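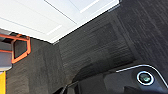

Right, tips for living with a robot arm in the workshop. I've had a few emails asking what I do about safety now there's one at my end of the building, so I've put all my house rules in one place. They're mine — do read your own manual too, and if you're setting one up at work then somebody needs to do a proper written risk assessment before it goes near anyone.

**Mark the reach first.** Before you tidy, paint or put up a single shelf, find out how far the arm can stretch with the gripper on. Not the number on the leaflet, which is usually for the bare arm! I chalk the line on the floor, add 20 cm all round and then go over it in tape. Stools, bins and mugs of tea live outside the tape.

**Slow by default.** Mine starts every new job at 16 per cent speed and stays there for three full runs without a hitch. Then I nudge it up a bit. It's dull, I know, but I've got a dent in a biscuit tin from the one time I skipped it.

**Stop button where your hand goes.** Stand where you normally stand, shut your eyes and reach for it. If you fumble, move it. I test mine on the first job of the day, and I press it while the arm is moving slowly, so I know it does what it should. Don't hang aprons over it. (Guilty.)

**Soft walls are lovely but check the fixings.** Fabric panels do wonders for the racket, and a dark one hides the marks nicely. Run a hand along the edges once a month with the power off, and feel for corners that have started to lift. A loose flap is just the sort of thing a gripper will catch. For fluff I use a rubber glove, slightly damp, wiped in one direction.

**Lenses get their own cloth.** Keep a clean microfibre one in a lidded tub and never use it on anything else. Blow the dust off first, then wipe from the middle outwards, very lightly. No window spray! I label the tub in big letters, as our Vindstead unit gets shared and cloths wander.

**Glossy housings.** Fingerprints show up dreadfully on black. A barely damp cloth and a dry one straight after will do it, power off, and keep water well away from joints and sockets.

**Fingers out of the gripper.** Even a gentle one has a pinch point. If something's stuck, stop the arm, isolate it, wait for it to settle and then pull the thing free. Watch out for the arm sagging when the power goes — some do, some don't, and you want to know which yours is before you're underneath it.

**Write it down.** I keep a notebook by the switch with five columns: date, job, speed, anything odd, initials. Thiele do a nice hardback one that lies flat, and the Dotow pencils survive being dropped. Flick back through it each September when you do the yearly check on cables and bolts.

**Going in?** Key out, key in pocket. Every time, even for a dropped screw.

I still haven't found a floor tape that lasts. The Zinen stuff peels at the corners after a few weeks of sweeping, so if you've got a better one, do tell me in the comments and I'll give it a go.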